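Early evening, kitchen

I have been meaning to write all week and kept putting it off, partly because my wrist is sore from all the digging and partly because I did not know where to begin. So I will begin with the piano, which is on my mind more than anything else tonight.

Ama's old upright is coming to us. It's settled at last! After all those phone calls, and the letter that went to the wrong house, and the long silence in the middle when I was quite sure she had changed her mind and was too polite to say so, she rang at breakfast and told me she wanted it to be played again and that was that. I cried a little, I don't mind saying, and then I burned the toast. It's a Szabo, the kind with the carved panel over the keys and the candle holders that fold in, and I learned my first scales on it when I was 8 years old and my feet swung well clear of the pedals.

The movers want 700 for bringing it down from Wurnow, and that includes the stairs, which the man asked about three separate times. I told him the truth about the stairs. He went quiet, and I could hear him writing something down. Then he said it could be done, but he would want two extra hands for the turn on the landing, and would I please take the banister rail off before they came (so that's a job for the weekend, and I'll need to find the long screwdriver).

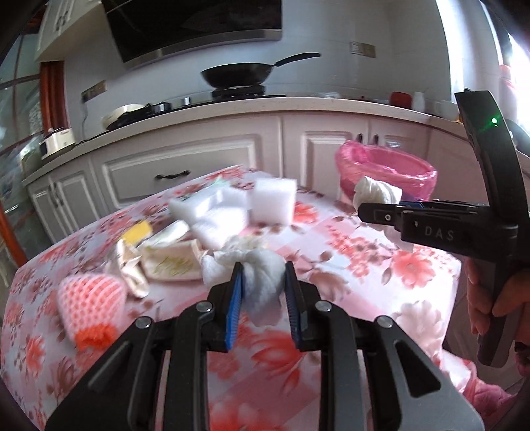

I measured the wall by the window twice this afternoon and got a different answer each time, so I'll do it again tomorrow when the light is better. It has to go on that wall. The other one has the radiator, and Ama was very firm with me about radiators. She says the heat will dry the wood and crack the soundboard, and she says it the way she used to tell us not to sit on wet stone. The bookcase will have to move into the hall, and I suppose that means I'll have to go through the books at last, the whole sorry lot, including the cookbooks from the Endau years that I never open and can't bear to part with.

Then there is the tuning. Ute Eichhorn has promised to come and listen to it once it has had a few weeks to settle. She told me over the phone that a piano that has stood silent for so long will drop in pitch, and that she may have to bring it up in two visits, slowly, so the strings aren't shocked. I liked that very much, the thought of the strings being shocked. I asked if I could play it in the meantime and she said of course, so long as I didn't mind it sounding like a saloon.

I don't mind at all. I got out the brown folder of sheet music after lunch and sat on the floor with it until my legs went numb. There are pages in there with my teacher's pencil all over them, "slower" and "SLOWER" and once, underlined so hard it tore the paper, "count." My hands have forgotten nearly everything. I tried the little waltz on the edge of the table and the left hand still knew where to go, but the right hand only had the first line and then wandered off. It was always the right hand that let me down. I wonder whether it comes back with practice, or whether I'll simply be a beginner again at 50, with worse eyes and more patience.
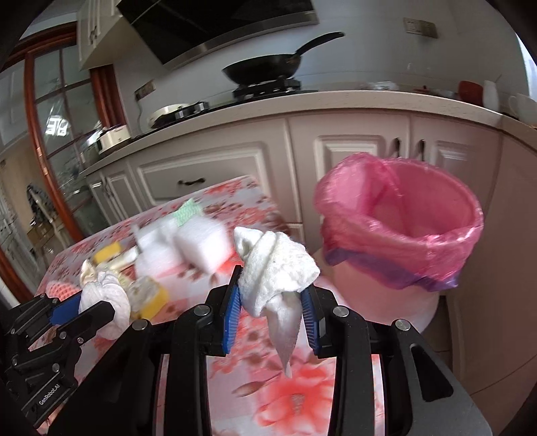 Yayra Quansah thinks it comes back, and wrote me a whole page to say so. According to the letter, I should start with the pieces I knew best as a child and leave the hard ones in the folder until spring, and I should play every day even if it's only for the length of time it takes the kettle to boil. "You will be terrible until January," it says near the bottom, "and then one morning you will hear yourself and have to sit down, so it's lucky you'll already be sitting."

I've read it over so many times that the fold is wearing thin. The kettle rule I can manage. We drink enough tea in this house.

I still need to call the mover back about the parking, and ask next door if they would mind leaving the space in front free that morning. I should bake them something too, as they'll be the ones hearing that waltz through the wall. Plum cake, if the plums hold out. I'll look for the screwdriver first.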